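Budgeting for second arm cell – what did you forget to count?
Small Lab Automation > Buying and planning

skasex_user
We are a small teaching lab and I must send the equipment plan in June. The arm itself is clear, we have an offer from Lanix. My problem is the rest: gripper, spare fingers, cups and markers for the tests, simulation license. My boss wants one total and no surprises after.
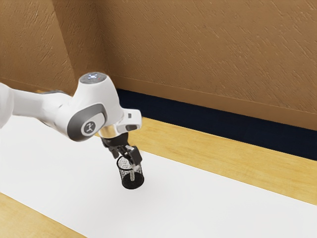 Gripper choice is where I can still save money. Vallent offers a simple two-finger model and a more expensive one with a wider stroke. Our objects are light things from the desk, like the black mesh cup under the fingers, and for this I think the simple one is enough. But if we later want boxes, we pay twice. How do you decide this?

torque_and_tea
Buy the wide one. We took the small one and changed it after 7 months.

Evanthia Chatzigeorgiou
I don't agree. You are paying for boxes which are not in the plan. Write first the list of tasks, then ask Vallent for a price on exactly this list. Also put 400 for spare finger pads in the first year. We forgot them.

skasex_user
Thank you both. The list for the first year is short – pens and markers, the holder, small cups. I have the tasks in simulation already, so I would like to delay the real gripper until they run well there.

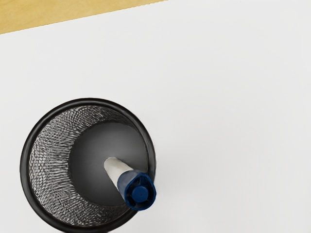 Scanlon quoted us 200 per seat for simulation and we needed one seat more than planned, says torque_and_tea, so ask about seats before you delay anything. The gripper price also went up while we were waiting.

skasex_user
In our case the students share one computer, so I hope one seat is enough. I will ask.

Evanthia Chatzigeorgiou
Delay is fine, but get the offer in writing with a validity date. And the real objects you can buy now. We ordered 50 markers at once and it was the cheapest line in the whole budget.

torque_and_tea
Still the wide one for me. But yes, written offer.

skasex_user
Okay, I will ask Vallent for both models in one offer and show my boss the difference. Does somebody know if they take back a gripper as part payment?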